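Skyrme (software)

Skyrme is a task-level planning and control package for single-arm tabletop manipulation. It takes a list of goals, such as "banana in bowl", and produces a sequence of timed joint trajectories which it then executes and monitors. The package was started by Sioned Cadwaladr and Iolo Kneath at the Haltasby laboratory as a replacement for a set of scripts used in object-sorting trials. The current release, version 17, is dated 22 September 2023.

Overview

Skyrme is divided into a perception front end, a symbolic planner, a motion layer and an execution monitor. The four parts run as separate processes and exchange messages through a shared log. Any part can be stopped and restarted while the others hold their last state. The log is written to disk in full, so a run can be replayed later without the arm.

The package does not include drivers. A driver must accept joint targets at a fixed rate and return joint positions, joint torques and a fault code. Bridges to other drivers are kept in a separate repository, Dokero, maintained by Alfredo Ocampo.

Perception

The front end builds a scene table from one or more calibrated cameras. Each row holds an object class, a pose, a bounding shape and a confidence value. Rows whose confidence falls below a set threshold are kept but marked as unusable for grasping; the motion layer still treats them as obstacles.

Overhead views raise two known difficulties. The arm hides part of the table for much of a run, and its cables can pass in front of small objects. Skyrme masks the arm using its kinematic model. Cables are not in the model and are handled by a separate segmentation step, added by Neusa Falcão in version 12. Translucent items remain a weak point, as depth readings on them are often missing or fall on the table surface behind.

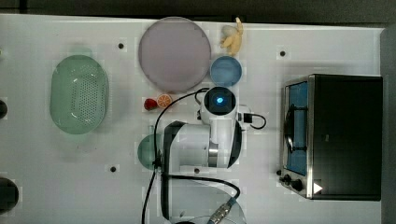 Overhead view of a robot arm over a tabletop with toy food, a plate, a blue bowl, a green colander and a toy microwave.

A row is not deleted when its object passes behind the arm. The pose is frozen and its uncertainty grows at a fixed rate until the object is seen again or a limit is reached. When the limit is reached, the planner inserts a "look" action, which moves the arm to one side before the next grasp is attempted.

Planning

The symbolic planner searches forward over a small set of actions: pick, place, open, close, push and look. Each action has preconditions and effects written in a plain text file. Containers are given a capacity and an opening direction – a bowl opens upward, a microwave to the front – and the planner rejects placements that the motion layer has already reported as unreachable.

Plans are kept short. The default search limit is 408 nodes, after which the best partial plan is returned and the planner runs again once that part is complete.

Motion and control

The motion layer samples grasp poses, checks them for collision and joins them with a sampling-based path search. Paths are then smoothed and timed. Control is joint impedance by default, with lower stiffness in the last part of each approach.

The execution monitor compares measured and predicted torques. A difference above the limit for longer than 205 milliseconds stops the arm and returns control to the planner.

Testing

Regression tests use the Grellitz set, a group of 910 recorded scene tables collected by Gwilym Ellis. The set covers planning and collision checks only. It contains no camera data, and changes to the perception front end are tested by replaying logs.

Limitations

Skyrme assumes rigid objects and a flat, level work surface. It does not plan for two arms. Stacked objects are supported only where the lower one has been given a support surface by hand.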